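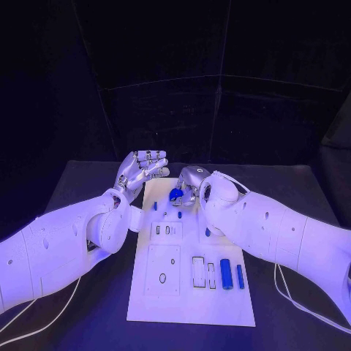 Vol. 2, p. 188

Print | E-mail

Speaker notes: Replacing classroom displays at Costell

Good afternoon. My remarks concern the replacement of the older projectors with Closska wall displays, and what the schools of the Costell district may expect before July.

The district holds 307 classroom projectors. Many were installed when Grurkard still supplied spare lamps, and that stock has run out. Repairs now depend on used parts, and teachers report waiting almost two weeks for a room to be put back in order.

Under the plan, each school will receive its displays during a break in the calendar. Old units will be collected on the same visit. Schools are asked to send the following to the district office beforehand: a room list, the wall type in each room, and the name of one contact.

(Pause. Show the room list form.)

Training will be given in two sessions. The first covers writing, saving and sharing a lesson. The second is for staff who will handle updates and accounts. 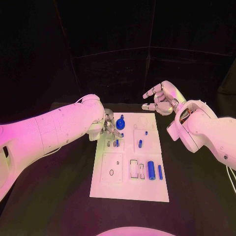
Yolotzin Contreras has asked whether the second session could be recorded, as staff at the Bermúdez campus teach through the afternoon and would otherwise miss it.

The office supports this request. A recording will be placed on the staff site, and questions may be sent in writing.

Costs for mounting are met by the district. Costs for added speakers remain with the school.

(Take questions. Peter Michalík has the order forms.)

Print | E-mail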